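Kirum Residence Services
Household Guidance: Care of Bed Linen, Mattresses and Everyday Clothing
Updated Jan 15, 2025

This page is provided to residents of the Kirum and Kanetano buildings. It covers the washing, drying and storage of bed linen and light clothing, and applies to furnished and unfurnished apartments alike. Residents of Kuruc House should also consult the notice posted in their own laundry room, where the machines are of a different type.

Washing sheets

Sheets and pillowcases should be washed every 7 days in summer and at least twice a month during the rest of the year. Cotton sheets may be washed warm. Items with elastic corners should be washed on a gentle cycle and kept out of the hottest dryer setting, as high heat shortens the life of the elastic. Towels should be washed separately from sheets. A fitted sheet tends to wrap itself around smaller items, which then come out of the dryer damp.

Machines in the shared laundry rooms must not be filled beyond three-quarters of the drum. Use the measuring cap supplied with the detergent. The water in all buildings is moderately soft, and a full cap is seldom needed. Fabric softener should not be used on towels or on waterproof mattress covers.

Mattress care

Mattresses supplied with the apartment are to be turned head to foot in January and again in July. While the bed is stripped, vacuum the surface with the upholstery attachment, working along the seams, and leave the mattress uncovered for several hours with a window open. Small stains should be blotted with cold water and a little dish soap. Do not soak the mattress, and do not replace the sheet until the area is fully dry.

Sorting and folding

A made bed is the most convenient folding surface in most apartments. The sheet should be clean and pulled reasonably smooth, and clothing should be completely dry before it is laid down. Spread each T-shirt flat, and straighten the hem and side seams by hand before making the first fold.

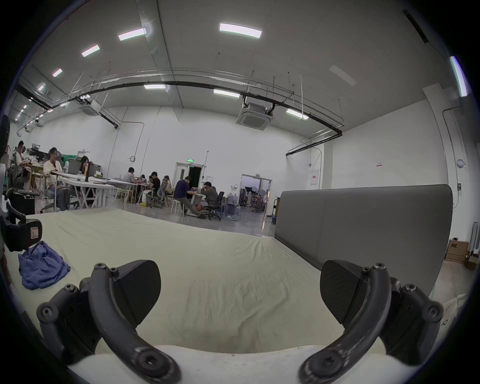
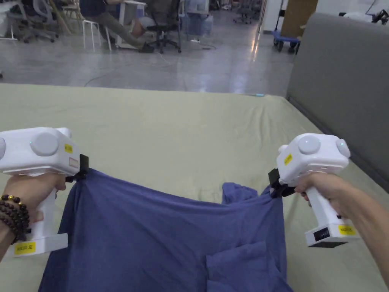 Fold both sides toward the center so that the sleeves lie flat on the back of the shirt, then fold the length in thirds. Shirts folded to the same width may be stored upright in a drawer. Heavy knitwear should be stored flat, with the largest pieces at the bottom.

Fitted sheets are best folded by tucking the corners into one another, laying the sheet down, and turning the curved edges inward to form a rectangle. Store each set inside one of its own pillowcases.

Storage

Closets on outside walls should be left open for an hour each week. Leave a gap between stacked linen and the wall. Cedar blocks may be used and should be sanded lightly once a year. Mothballs are not permitted in any building.

Supplies and inquiries

Replacement mattress covers are available from the Prosa storeroom, which serves all 144 apartments. Requests should be made in writing, stating the bed size and apartment number. For questions about linen care, dial extension 2292 from any house telephone.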